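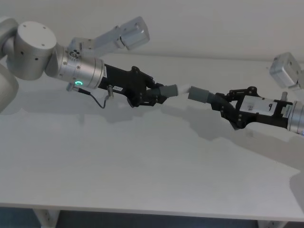 What should a first budget for a two-arm assembly station include? Plan for the arms, the grippers, the table, operator training, and at least one year of spare parts, all approved as a single request.

Share 11 | Comments 0

Speaker notes, equipment planning session, Perlow site
2020-05-14

Opening. Thank the departments for returning their forms. State that the session covers purchasing only. Staffing questions go to the site office.

Slide 2. The Cocco line joins short tube parts with sleeves. The work needs both parts held at the same time, and a single arm with a fixed clamp was considered in February. The clamp must be changed for each sleeve size. The request is therefore for two arms with parallel grippers.

Slide 3. Read the hours aloud: 200 for setup and programming, 50 for operator training. These hours are charged to the project and must appear on the form. Last year's Cloven request left them out and was returned.

Slide 4. Grippers. Finger sets wear and are to be listed under supplies. Cables and connectors belong on the same line. Ask Jola to quote grippers and arms separately, so that either may be replaced without a new contract.

Search this site Enter keyword Go

Slide 5. Floor space. The station may not be ordered until the safety review has been signed. Pause for questions on guarding.

Slide 6. Trial run. The supplier is to complete 105 joined assemblies using our own parts before final payment. Sample parts supplied by the vendor will not be accepted for this purpose. If asked about leasing, state that lease terms have been requested and will be sent with the minutes.

Close. Forms are due at the site office by the end of the month. Departments sharing a station should submit one form with both cost codes.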